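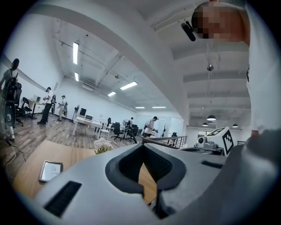
4. Wall mounting and first filling

4.1 Before you start

This section covers the fitting of the Prollix wall-mounted water softener in a domestic property. It applies to the single-tank model only. For the twin-tank model, refer to the separate guide supplied in the Lopes valve box.

Read sections 4.2 to 4.6 in full before cutting any pipework. The supply will be off for most of the work, so draw off enough drinking water beforehand.

You will need:
Two adjustable spanners
Pipe cutter
Spirit level
Masonry drill and bit to suit the wall plugs supplied
Bucket and cloths
PTFE tape

CAUTION: Do not fit the softener to a plasterboard wall without a backing board. The full tank is much heavier than the empty one.

4.2 Choosing the position

The softener must be fitted after the main stopcock and before the branch to the water heater. Leave the kitchen cold tap on the unsoftened side if it is used for drinking.

Allow a clear space of 60 cm above the lid for pouring salt. The drain point must be lower than the valve head. Where this cannot be done, fit the Hilari drain pump (sold separately) and follow the instructions packed with it.

Note: The softener must not be installed in an unheated outbuilding. Frost damage to the valve head is not covered by the guarantee.

4.3 Fixing the bracket

1. Hold the bracket against the wall at the chosen height and check it with the spirit level.
2. Mark the 6 fixing holes. Use all of them, including the lower pair.
3. Check for hidden pipes and cables, then drill and insert the plugs.
4. Screw the bracket to the wall. Tighten the upper screws first.
5. Lift the empty tank on to the bracket until both hooks drop into place. Two people are needed for this step.
6. Turn the locking tab on the left-hand side a quarter turn clockwise.

If the locking tab will not turn, the tank is not fully seated. Lift it off and try again. Do not force the tab with a tool.

4.4 Connecting the pipework

1. Close the main stopcock and open the lowest cold tap in the house to drain the pipe.
2. Cut the rising main at the marked point and remove any burrs.
3. Fit the bypass set. The arrow on the body must point in the direction of flow.
4. Connect the inlet hose to the port marked IN and the outlet hose to the port marked OUT. The washers are already in the hose ends.
5. Tighten each nut by hand, then a further half turn with the spanner.
6. Push the drain hose on to the barbed spigot and secure it with the clip.
7. Run the drain hose to the drain point without kinks. Leave an air gap of at least 2 cm between the hose end and the water level in the trap.

CAUTION: Do not use PTFE tape on the hose nuts. They seal on the washer, and tape can prevent the nut from closing fully. Tape may be used on the threaded drain adaptor.

Older Ranside bypass sets have the inlet on the right. If one is already fitted, the hoses must cross behind the valve head - this is acceptable provided neither hose is flattened.

4.5 First filling

1. Set the bypass to BYPASS and open the main stopcock slowly.
2. Check all joints. Tighten any that weep.
3. Turn the bypass halfway towards SERVICE and wait until the sound of running water stops.
4. Turn the bypass fully to SERVICE.
5. Open a cold tap on the softened side and let it run until the water is clear and free of air.
6. Pour salt into the tank up to the line on the inner wall. Use tablet salt only.
7. Plug in the power supply and set the clock.
8. Hold down the REGEN button until the motor starts. The first cycle takes 60 minutes.

Note: The water may be slightly coloured for a short time after the first cycle. Run the tap again before using the washing machine or dishwasher.

4.6 Final checks

Look at the drain hose during the first cycle and confirm that water is leaving it freely. When the cycle has ended, the flow should stop completely. A steady drip after this point means that the valve has not returned to its rest position - see section 7, Faults.

Enter the water hardness as described in section 5. The factory setting is only suitable for testing.

Guide last revised 06/11/2025.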